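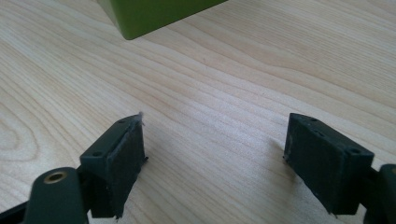 Chapter 7
Reading the Face of a Board

Run your hand across a finished tabletop and you feel one flat surface. Look at the same surface from a low angle, with light coming across it, and you see lines. Some run close together and nearly straight. Others spread into wide bands, bend around a center, or close up into long ovals. These lines are called the figure of the board. They record how the tree grew and how the log was cut, and they give a woodworker a good idea of how the board will behave once it becomes part of a piece of furniture.

In Chapter 6 you learned to tell one species from another by color, weight and pore size. In this chapter you will work with the pattern on the face. You will need a hand lens, a soft pencil and the two sample boards from your kit. If your kit came from Gevwood, the boards are stamped on the back with a letter. Turn them face up and leave the stamps alone until Exercise 2.

Where the lines come from

In places with a cold season, a tree adds a layer of new wood under its bark each year. The wood formed in spring is usually paler and less dense than the wood formed later in the season. Where the two meet, you see a line. On the end of a log the lines make rings. On the face of a board the same rings are cut lengthwise, so they show up as stripes, bands or loops.

A board sawn straight through the log, with its face running along the rings, is called flat-sawn. Near the middle of its face, the saw passes through the rings at a shallow angle, and the lines stand far apart. Toward the sides it meets them more steeply, and the lines draw together. Where the log had a slight bow or swelling, the saw may leave a full set of ovals, one inside the other, like the contour lines of a hill on a map.

A quarter-sawn board is cut with its face at or near a right angle to the rings. Its lines are close and almost parallel from one side to the other. It takes more work to saw and wastes more of the log, so it generally costs more.

Why it matters for a table

Wood takes up moisture from damp air and gives it off in dry air. As it does so it swells and shrinks, mostly across the grain and very little along it. A flat-sawn board moves more across its width than a quarter-sawn board of the same species, and it is more likely to cup. A tabletop has to be fastened to its base in a way that lets this movement happen – slotted screw holes and wooden buttons are the usual methods, and both are covered later in the chapter.

Florian Joly, who ran the bench room at the Cordier workshop in Durnstead, had new students mark the grain direction of every board in pencil before they were allowed to pick up a plane. We will follow the same practice.

Words to know

figure, flat-sawn, quarter-sawn, growth ring, earlywood, latewood, cupping

Before you begin

Find a wooden table or shelf at home or in the classroom. Sketch the lines on one part of it, as large as your page allows. Keep the sketch. You will need it again in Section 7.2.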